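**Tondville day room: progress report for July**

To: Kumiko Oshima
Date: 2018-08-27

The grant covered two pieces of work at the Tondville house: refitting the day room as a shared sitting and tea space, and starting a tabletop sorting hour in it. Both are under way. The refit is finished apart from the lighting. Sorting started in July and has run in 23 sessions so far.

**Spending**

Of the $700 set aside for furniture and small items, $50 is left. The largest cost was the dark table, bought secondhand from Arsenault and delivered by them at no charge. We kept the curved edge at the front and put the straight side to the wall. The paint for the wall came out of the maintenance budget and is not charged to the grant. I'd like to spend the remaining $50 on a tray and a second mug, if you agree.

**Sorting hour**

Residents bring bottles, jars and tubs from their rooms, and we go through them at the table one person at a time. Empty containers are rinsed and go to recycling. Anything still in use goes back with its own lid. Lids have been the slow part. Several tubs came down without one and several lids came down without a tub, so we now keep the strays for two weeks before they go out.

Six residents come regularly. Two of them prefer to do it seated and the session is set up for that, with the chair drawn in close and everything within reach. We tried standing sessions in the first week and dropped them.

The jug and the mug stay at the left end of the table during sorting. I had first planned to clear them away each time, but residents wanted their tea where they were working. The dried roses stay out too. They were a gift to the house and people like them there.

The table during sorting:
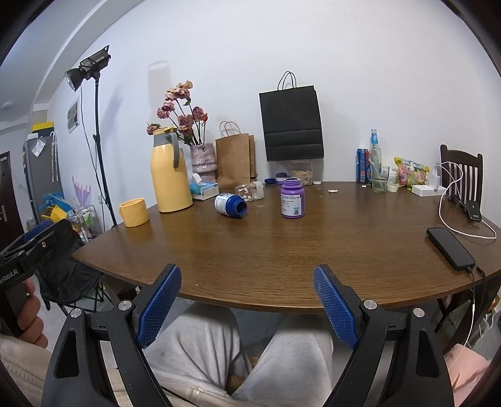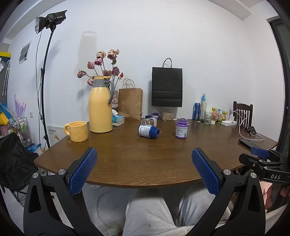 **Problems**

The table gets crowded when shopping comes in at the same time. Bags end up on it and the sorting stops while someone finds another place for them. A shelf by the door would fix this. Bavard quoted for one but could not fit it before fall, and I have asked Ludamov for a second price.

The recycling pickup was missed once in July and we had to store two sacks in the hallway overnight. It has been on schedule since then.

**Next period**

- Finish the lighting over the table
- Settle the shelf quote and order it
- Print larger labels for the jars residents are keeping
- Ask the six regular residents whether they want a longer session

I will send receipts for the table and the small items separately, along with the attendance sheets. The one figure I still need from your office is the cutoff for claiming delivery costs on the shelf.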